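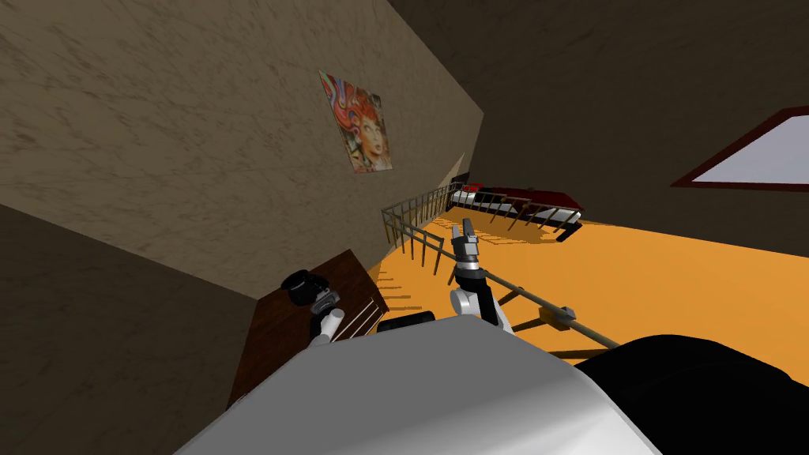
The poster on the beige wall.

The Room in Skorutham
by Ruxandra Rusu

My aunt left me the key in an envelope, and with the key there was a list. Pay Rafferty for the coal. Do not lend the ladder. Write to Herkent in December, even if he does not answer.

I did not know any Herkent. I asked Rafferty when I went down with the money. He counted it two times and put it in a tin.

"He went away on the boat," he said. "Before you were born, I think. Your aunt was waiting with his suitcase."

"And he did not come for it?"

"He came. She had already gone home with it."

I laughed, but Rafferty did not laugh, so I stopped. He gave me back one coin, because I had paid too much, and he told me the ladder was his in the first place.

The suitcase was under her bed. I had been sleeping above it for 23 nights. Inside were two shirts, a razor, a map of Brurnamness with the harbor marked in pencil, and letters, more than 60 of them, all in my aunt's hand. She had written them and put stamps on them, and then she had put them with his shirts. The last one had only one sentence. It said: The roof is repaired now and it was expensive.

I read them in the evenings, slowly, as one eats something that belongs to another person. She told him the price of fish. She told him that the priest had a new car, that her knee was bad, that a girl was coming to live with her, nine years old, very quiet, who cut her bread in small squares. It took me a moment to understand who was the girl.

I still cut it like this.

When December came, I sat at her table and tried to make my letter. I wrote that she had died in the spring and that it was not long. I wrote that his shirts were clean. Then I did not know what more to say to a man I had never met, so I told him about the coal, and about Rafferty, who had come that morning for the ladder and stayed until lunch.

I had no address. On the envelope I wrote Herkent, Brurnamness, and I carried it down the hill before I could think of the suitcase. The woman at the post office looked at it for some time.

"There is no street," she said.

"No," I said. "Please send it."

She weighed it and asked me for the money.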